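About Waneo

Waneo is a packaging supply company. We cut, print and deliver corrugated boxes for small manufacturers, food producers and online shops.

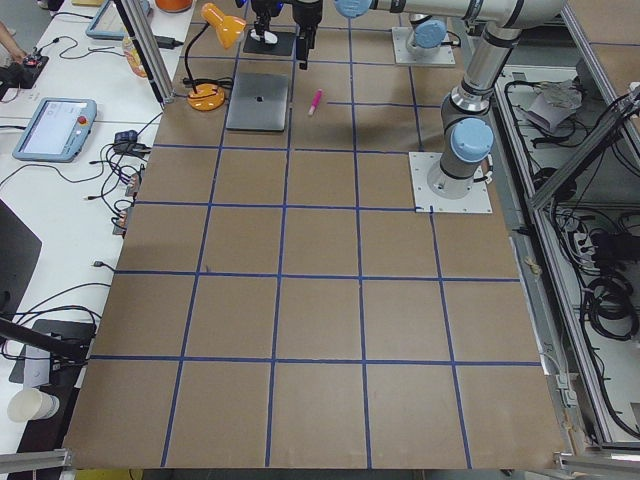 What we do

Most of our work is plain brown shipping boxes in short runs. A typical order is a few hundred boxes in one or two sizes, made to fit a product that doesn't sit well in a stock carton. We also make dividers, pads, mailers, trays and corner pieces. If it can be cut from flat corrugated sheet and folded by hand, we can probably quote it.

We don't make the board ourselves. Sheet arrives by truck from the mill and is stored flat in the back half of the building, sorted by flute and weight. We keep single wall in B, C and E flute at all times, along with a smaller stock of double wall for heavy items. White-faced board is ordered as needed and adds time to the job.

Printing is one or two colors, water-based ink. For logos, handling marks and part numbers that is usually enough. Customers who need full-color retail packaging are better served by a litho printer, and we will say so when you call.

How we started

The company began in a rented unit behind a furniture warehouse, with a secondhand cutting table and a hand stitcher. The first regular customer was a lamp maker who was losing too many shades in transit. We made them a box with a suspended insert, and they are still ordering it, although the shade has changed shape twice and the insert along with it.

For the first few years nearly all of our business came from neighbors on the same industrial road. When one of them moved across the state and kept ordering from us, we started running our own delivery truck. We now have 2 trucks and 11 people on the payroll, counting the office.

In our early days we took any order that came in, including moving boxes sold one at a time at the door. We gave that up when we moved to the present building. The minimum order has been 50 boxes per size ever since, with samples available before you commit.

Our product lines

Clirkix is our range of self-locking mailers. They fold up without tape and come in 8 standard sizes, all in E flute. Small shops tend to start here, and the flat blanks store easily under a packing bench. Printed versions can be ordered in any of the standard sizes.

Bepari is the heavy-duty line: double wall boxes with stitched joints, for castings, pump parts, hardware and anything else that wants to go through the bottom of a normal carton. Hand holes can be added on request. We advise against them on the largest sizes, where they weaken the panel too much.

Everything outside those two lines is made to order. You send us the product or its measurements and we draw up a box. Fragile products are best sent in person, or by courier with a note on which surfaces can take weight and which can't.

How an order works

Call or write with the inside dimensions you need, the weight of the packed box and how it will travel. A box that rides on a pallet has an easier life than one that goes through a parcel network, and the board grade depends on it. Please give dimensions as length, width, depth, in that order, and tell us if the box will be stacked in storage.

We send a price within a couple of working days. If you go ahead, we cut one plain sample on the table so you can try the fit. Changes at this stage cost nothing. Once you approve the sample, the full run is scheduled, and unprinted jobs normally ship the following week. Printed jobs take longer the first time while the plate is made. Plates stay on our shelf and are used again for repeat orders.

Repeat customers can ask us to hold stock. We make the full quantity, store it here and release it in smaller lots as you need them. Storage is free for the first three months — after that there is a charge per pallet.

Board and recycling

All of our standard brown board has recycled content. The exact share varies with the grade, and we can supply the mill's paperwork for any sheet we use. Offcuts from the cutting area are baled on site and collected by a paper merchant. Larger clean pieces are set aside for local schools and art groups, who are welcome to collect them from the side entrance. Please phone first, as the pile is sometimes gone by lunch.

The building

We work from a single-story building on the Gerano industrial park, with cutting and printing on the left as you come in, storage at the back and the office by the front door. The loading dock takes full-length trailers. Almost 600 pallets fit in the racks when everything is stacked as it should be, and most of March is spent getting it back to that condition before the spring orders arrive.

Visitors are welcome by appointment. Closed shoes are required past the office door. If you are bringing a large item to be measured, use the dock side and ring the bell; there is a cart just inside.

Working here

We hire for cutting, stitching, driving and the order desk. Experience with corrugated helps for cutting jobs and is not needed for the rest. New people spend their first weeks moving between departments so that they know what a finished job should look like before they start on one part of it. Shifts are daytime only. Open positions are listed on the jobs page, and paper applications can be left at the office.

Contact

For quotes, use the form on the quotes page or call the order desk during office hours. For questions about an existing order, have your job number ready. It is printed on the delivery slip and on the label at the end of each bundle.

Page last updated Jul 25, 2026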